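Moving 7 miles across town with a full kitchen, hire it out or do it ourselves?
Posted in Home and Moving, Skelmont boards
1,750 views

My husband and I are finally leaving our rental in Skelmont for a little house over in Skullcombe, only 7 miles door to door, and I can't decide whether we need movers. The one quote we have is $2,559, which made me sit down for a minute! We have a two-bedroom apartment, not much heavy furniture apart from a piano I inherited, and far too many dishes. We've got five weeks. Has anyone done a short move like this on their own, and did you regret it? I'm also worried about the kitchen, as I've never packed one properly (last time my mother did it, bless her).
posted by ukside_hen

Oh, I remember that feeling, and congratulations on the house! We did a short move in January with a rented van and two patient cousins, and I'd do it that way again except for the piano. Please pay somebody for the piano. Call a piano mover separately and ask for a price on that one thing, and you may find the rest looks much more manageable.

As for the kitchen, start with whatever you only use at holidays, and pack one cabinet at a time so each box has things that belong together. Write the cabinet on the side of the box ("left of microwave," "right of microwave") and you'll thank yourself when you're looking for the gravy boat.
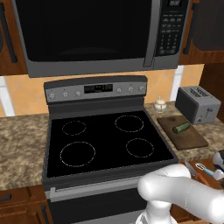

Microwave with a cabinet on either side

Plates go on edge, like records, with paper between them and a folded towel on the bottom. Keep the boxes small. I filled one big one with casserole dishes and it sat in the hallway for two days while we all walked around it. Leave yourselves a kettle, two mugs, one pan and the can opener until the very last morning.
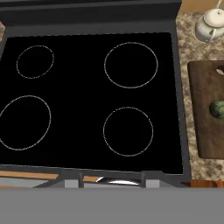 And do a few carloads early if they'll give you the keys ahead of time. With such a short drive you can take the lamps, the houseplants and the good glasses over in the evenings, and come home to supper with a little less to do each night.
posted by plumcake_and_tea

Get another quote. That one sounds high to me for a two-bedroom. Ask if it includes packing, because mine did and I hadn't asked for it.
posted by oldvanman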